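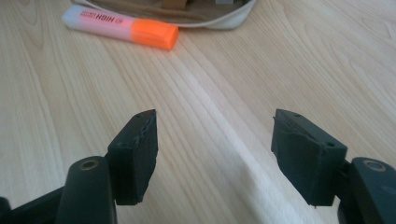 Tables and work surfaces

The grant paid for 18 light wood tables for the Dunstan room at Skistdale. All of them are in the building and 9 are set up for use. The tops have a pale finish with an open, curving grain. The finish shows glare under the ceiling lights, mostly when people sit facing the windows. Penix has quoted for blinds and we expect to order them in November.

We chose tops with rounded corners and a round cable hole near one edge. Power still comes from strips on the floor.

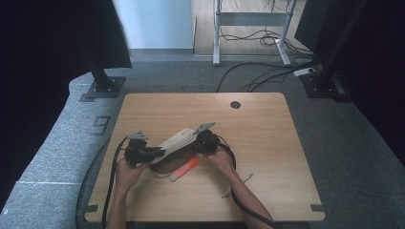
The cables are the part of the room we are least happy with. They run across the floor between the stands and the strips, and the carpet has no channels. Vondora will supply floor covers - the first delivery was the wrong width and went back. Table positions are marked with white tape numbers on the gray carpet, and these have held up well to vacuuming. Small items such as pens and highlighters still have no set place. We plan to buy a tray for each table out of the remaining supplies money.
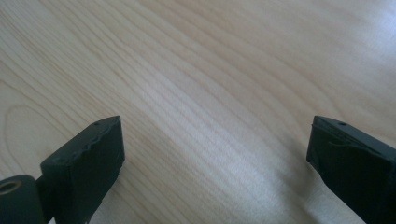 Work remaining

The other tables will be set up once the covers arrive. Eight of them need their feet leveled first. Houshang Ranjbar has the parts and has set aside two mornings for the job.

Spending to date is within the approved amount. The furniture line is 100 percent committed and the electrical line is a little under. We ask to move the difference to floor covers - a revised budget page will follow with the next claim.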